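Can a machine do the kitchen chores yet? Gallery from the Tiditz workshop

Since May I follow the tests at Tiditz, where a small team tries to teach an arm the work that most of us do without thinking. They gave me a corner of the room and a cup of tea, and I made notes. My question was simple: would I let it help in my own kitchen? The task of the day was tidying. Bowls, plates, toy fruits and vegetables, everything should go where it belongs.

I counted 43 attempts in one afternoon. A bowl is harder than I thought. The fingers must come down at the rim, not too deep, and close with the right force. A person corrects this in the last moment and does not notice it.

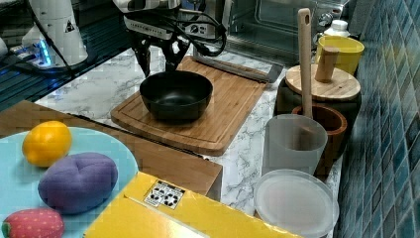

The soft things gave me another surprise. I expected that plush would be the easy part, but it changes its shape when you squeeze it, and the program called Galli then has to guess again where the middle is. With hard toys it was right in 91 percent of the tries, the team told me. For plush they did not want to give me a number yet.

Speed is the other matter. To clear a small counter took some 8 minutes. My daughter needs one, if she is in the mood, and she complains the whole time. The arm at least does not complain.

On the shop floor it looks better. At Flasum, a warehouse which packs sporting goods for Rillosport, a similar arm puts 1110 parcels on the belt in one shift. But the parcels there have only a few sizes, and the light never changes. My kitchen has a different mess every evening, and also a cat.

So my answer for the moment is: not yet for the home, already yes for the parcels. I would be glad to have one for the dishes, even a slow one, if it could work while I sleep and be quiet about it. The team wants to try mugs and cutlery next. I have asked to come back for the forks.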